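Folding and Storage FAQ – Pull-On and Elastic-Waist Denim

Last revised 12/06/2021. Maintained by Chaimae Alaoui, Clostero garment care desk.

This page covers folding, stacking and shelf storage of jeans with an elastic waistband. For button-waist jeans, see the general denim page. Washing is covered only where it affects the fold.

Do elastic-waist jeans fold the same way as regular jeans?

Nearly. The leg folds are the same. The difference is at the top. A flat waistband with a button lies at the same thickness as the rest of the garment, or close to it. A gathered waistband does not. The elastic pulls the denim into pleats, and once the jeans are folded in half lengthwise there are two gathered bands on top of each other. The finished bundle is thicker at the waist end.

What is the standard fold?

1. Lay the jeans face up on a hard, flat surface. A bed is too soft to hold the lines.
2. Smooth the legs from the hip down. Leave the waistband alone.
3. Fold one leg over the other so the outer seams meet.
4. If the crotch point sticks out, tuck it in to make a straight edge.
5. Bring the hems up toward the waist and stop just short of the elastic.
6. Fold once more in the same direction for a shelf, or twice more for a drawer.

Stopping short of the elastic in step 5 matters more than any other part of the procedure. Hems laid on top of the gathers add another layer at the thickest point, and the bundle will rock when anything is placed on it.

Should I stretch the waistband flat before folding?

No. It will not stay flat, and when it draws back in it drags the front panel with it, leaving diagonal creases between the waist and the pockets. Fold the band in its relaxed width.

Why is my bundle wedge-shaped?

Because of the doubled waistband. A moderate wedge is normal and is not a folding error. 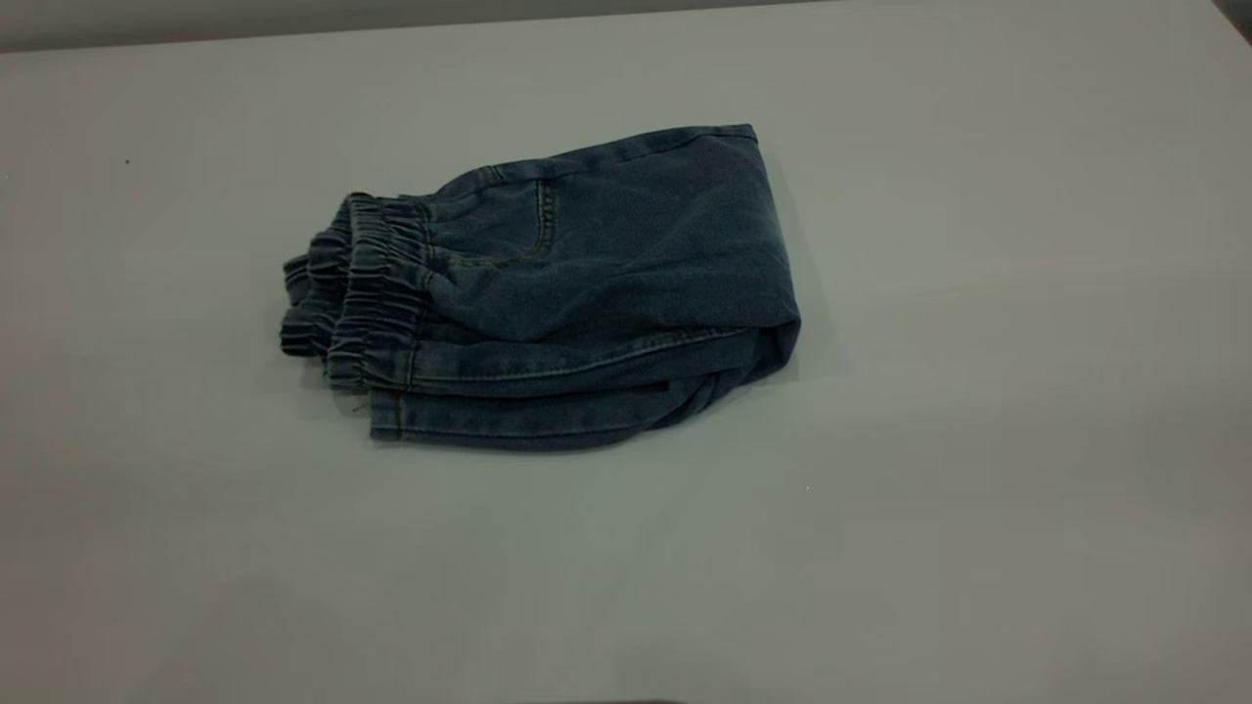 The slope can be reduced slightly by offsetting the two halves of the band, one a little behind the other, so the ridges are not stacked directly. This lowers the high point but makes the end of the bundle less square. On open shelves most people prefer the square end. In a closed drawer the offset is the better choice.

How do I stack them without the pile leaning?

Alternate the direction. Place the first pair with the waistband to the left, the second with the waistband to the right, and so on. The wedges cancel out. Do not go higher than the shelf above allows with a hand's clearance, or the pile will be disturbed every time a pair is taken out.

If the shelf is visible and the ends need to match, face all of the rounded folds outward and keep the pile short. A leaning pile of three is stable. A leaning pile of six is not.

Can they be filed upright in a drawer?

Yes, with the tighter fold. Stand each bundle on its long edge with a smooth fold facing up. The waistband should face the end of the drawer. Gathered bands facing each other tend to catch when one pair is pulled out. The Testent drawer divider works for this purpose in the 20 cm height. The 13 cm version is too low for adult sizes and the bundles tip over it.

Which side should face out?

The front, if pairs need to be told apart. Pocket stitching and wash are easier to recognize than a plain back leg. For long storage it makes no difference.

Will folding leave permanent lines?

It can on darker washes. Indigo rubs off at hard creases, and a pair folded on the same line for a full season may show a pale stripe at the knee. Two measures help:

– Use a soft, rounded fold at the knee. Do not press it down with the hand.
– Refold on a different line every few months.

Existing wear at the thighs and seams is a separate matter and is not affected by storage.

Does storage weaken the elastic?

Folding does not. Heat and tension do. Keep the pile away from radiators and hot water pipes, and do not clip the waistband to a hanger under load. Tumble drying on high does more harm than years on a shelf. If the band has already gone slack, Gayan Munshi's repair sheet covers replacing it through a small opening in the casing.

Do they need to be fully dry?

Yes. The gathers dry last. Feel inside the band at the center back and at both side seams before folding. Damp elastic in a closed drawer will smell within days and may mildew.

How much weight can a closet shelf take?

Check the shelf rating. On the Radwan wire shelf, we leave a gap of 300 mm between levels for adult denim. Wire also prints lines into the lowest pair, so put a sheet of stiff card under the pile. We use 300 gsm. Card of 200 gsm bows between the wires after a few weeks.

What about children's sizes?

Same method, one fold fewer. On small sizes the waistband makes up a larger share of the length, and a third fold produces a ball. Bouchra Bouzid recommends folding toddler sizes in half lengthwise and then once across, with no further folds.

Is rolling better?

For a suitcase, often. Start at the waistband so the gathers form the core, and roll toward the hems. Starting at the hems leaves the band on the outside, where it springs open. For shelves, folding is better – rolled pairs of different lengths do not stack.

Can I use a folding board?

Only for the leg folds. The Plurkevel board is too narrow for most relaxed waistbands, so let the band hang over the top edge and finish the last fold by hand.

Corrections to this page go to Hrefna Gunnlaugsson at the care desk. Please include the garment size and the shelf or drawer depth.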